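Hallora delegation interpreting set

Reading time: 2 minutes

The Hallora is a portable interpreting set for official visits, bilateral talks and small negotiations where there is no booth. It is made by Droria and is sold or rented as one complete case. The case holds 24 receivers and two transmitters, so two languages can be served at the same time. A delegation leader who listens in Spanish and a guest minister who listens in English can sit at the same table, and each of them hears only the channel that he or she has chosen.

We designed the set for ministries, consulates and city halls which receive foreign guests but do not have a permanent conference room for this purpose. The interpreter sits near the speakers and talks in a low voice into a closed microphone. The receivers are worn on the neck, under the jacket if the guest prefers it for the photographs. One charge is enough for nine hours of listening.

All channels are encrypted. The key is changed each time the case is opened with the protocol officer's card, and the receivers from another Hallora case cannot join the conversation. Please note that the encryption does not protect against a person who stands close to the interpreter -- the seating plan is still your responsibility.
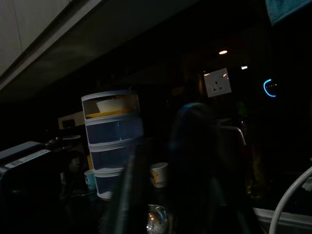 Harriet Kasprzak writes that her office used the set during a border water negotiation and that the delegations asked to keep it for the dinner also. She would like a longer cable on the interpreter's microphone, and she found the channel button too easy to press by accident. From February the new receivers have a lock on this button. Older receivers can be sent to us for the same change, without cost.

What we recommend to order together with the case: spare ear pads, the Flurel table microphone for press statements, and printed channel cards in the languages of the visit. The cards must be ordered before the visit, as we print them only after the protocol office has approved the text.

For rental, please write to Nidia Nina and give the dates, the number of listeners and the languages. For purchase by public tender, Nilton Villca can send the technical sheet and the declaration of origin.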